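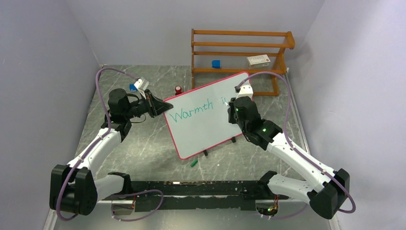
Huiling Peng wrote to me that her writing arm stops in the middle of a word, always with the same message, "following error on joint 3", and asked if she must change the motor. Probably not. We had this fault on our Jirnero pair for most of October, and the motor was good.

The error means that the joint is not where the controller expects it. When one arm holds the board and the other one writes, each arm can push against its neighbor through the board. The load grows slowly — then the limit is reached and the arm stops.

Before you touch anything, press the stop button. Support the arm with your hand when you release the brakes, it can drop.

1. Open the log and find the last 52 samples before the stop. A slow rise of current means pushing. A sudden jump is more likely a cable or a connector.

2. Take the pen out and run the same word in the air.
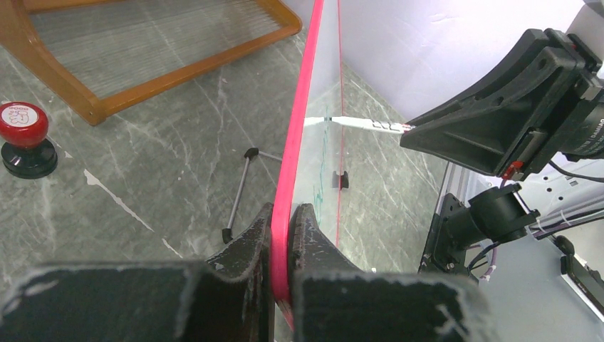

If it finishes without error, the joint is healthy and you can leave the motor alone. If it stops again, check the cable at the shoulder first.

3. Teach the board position again. Ours had moved 3 mm, and this was enough.

4. Lower the pen force. We went from 52 to 33 in the Ekura settings. Do not raise the error limit instead, it only hides the problem.

5. Write a full sentence of two lines. 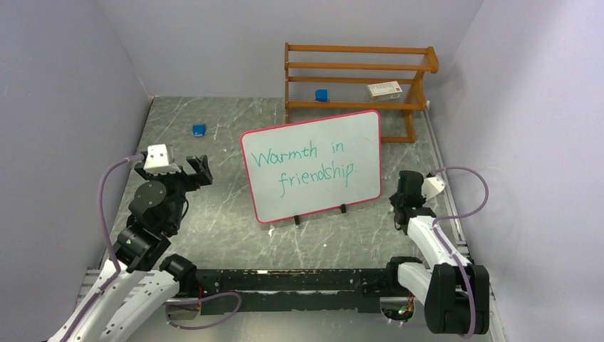

Test sentence on the board, both lines and the period.

Repeat the test on Monday, after the arms were off for the weekend.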